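Folding Jeans and Denim Jackets: Your Questions, My Answers

I've been folding my way through other people's denim for 9 years now (and my own for a lot longer than that), and the same questions land in my inbox over and over. So I finally sat down with a coffee and put them all in one spot. If yours isn't on the list, there's a contact link at the bottom of every page on the Fanda site, and I really do read everything!

Do I need a folding board?

Nope. I own one and it lives behind a door. A bed is my favorite place to fold because it's big enough to stretch a whole pair of jeans out flat, and you don't have to bend as far as you would over a coffee table. Make the bed first, though. Trying to smooth a pant leg over a lumpy comforter will drive you up the wall. A quilted bedspread is great, it has enough grip that the jeans don't slide away from you while you tug.

Is it OK to fold on a white bedspread?

Once the denim has been through the wash a bunch of times, I don't worry. Brand-new dark denim is another story, that dye can rub off on anything pale. Rub an old white washcloth on the inside of the waistband, and if it comes away blue, put a sheet down. Jaqueline Quezada wrote in to ask what I do about a spread that's already picked up a smudge, and my answer was cold water and a little dish soap, dabbed on, no scrubbing. She said hers took two tries.

How do you fold a pair of jeans?

Okay, my way, start to finish:

Zip them and button them. Lay them face up and pull both legs out straight. Run your hand from the waist down to the ankles to push out the wrinkles. Fold one leg over the other so the back pockets end up on the outside, and tuck that pointy bit at the crotch in so you've got a straight edge. Then take the hems and bring them up to just below the waistband. Fold in half again, or in thirds if your drawer is shallow.

Mine stack on the shelf, so I stop at the half. My sister does thirds and stands them up like file folders. Both are fine, I promise.

My jeans have raw, frayed hems. Will folding make it worse?

I get this one a lot! The fold itself doesn't bother the fringe. Yanking on it does. When you bring the leg up, take hold of the fabric a little above the raw edge if you can, and if you do grab the hem, get a good bunch of it so you're not pulling on a couple of loose threads. Long strays get a snip with small scissors. Don't pull them out, they'll take their neighbors along.

Guadalupe Ibarra asked if she could stop the fraying for good. Sure, run a line of stitching just above the fringe, and it'll only unravel as far as the stitches.

The cuff keeps flipping inside out. What am I doing wrong?

Nothing! Old, soft denim just does that, especially if the legs came out of the dryer half turned. I fix it while the jeans are still stretched out, before I make a single fold. The inside of the fabric usually looks a bit grayer than the outside on a washed-out pair, so a flipped section is easy to spot. Lift the hem, give it a little shake, lay it back down and smooth toward you.

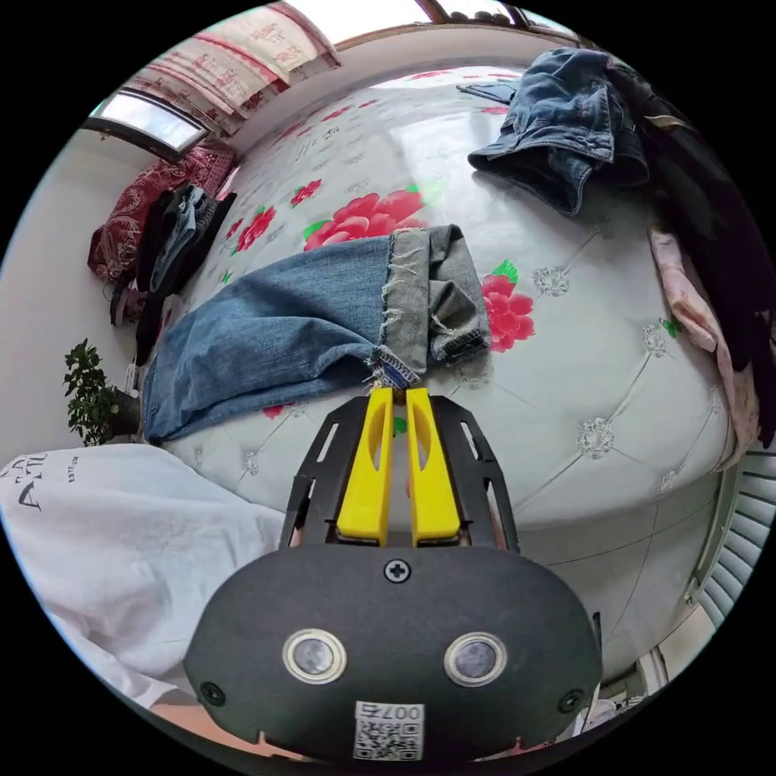
What about a denim jacket?

Save it for last. I leave mine in a heap farther up the bed while I deal with the pants. When you get to it, pop the collar up flat, button the middle two buttons, and flip the whole thing face down. Sleeves go straight down the back, one over the other if they're bulky. Then bring the bottom up to the shoulders and turn it over.

If you've got the closet space, a hanger is kinder to the collar. I don't have the space, so mine gets folded, and it looks perfectly good after I've worn it for ten minutes.

Should jeans be folded or hung?

Folded, for me. They're heavy and they hog the rod. Jacinto Cervantes swears by hanging his from the belt loops on hooks, and he's got 24 pairs (!!), so I'm not about to argue with him.

How many pairs can go in one stack?

I stop at 8. Any taller and the whole pile leans over when you go for the one at the bottom. Put the heavy, stiff pairs underneath and the light summer ones on top.

Can I fold them if they're a little damp?

Please don't. The waistband and pocket bags dry slowest, so feel there first. If they're cool to the touch, leave them spread out on the bed for a while and go do something else. I've pulled a musty pair out of a drawer in September and had to rewash everything around it.

Do you ever iron jeans?

Only for weddings. A good smoothing by hand does most of the work.

Can I send you a picture of my drawer?

Yes, please do, messy ones too. I'll answer as soon as I've caught up on my own laundry.

Last updated December 27, 2023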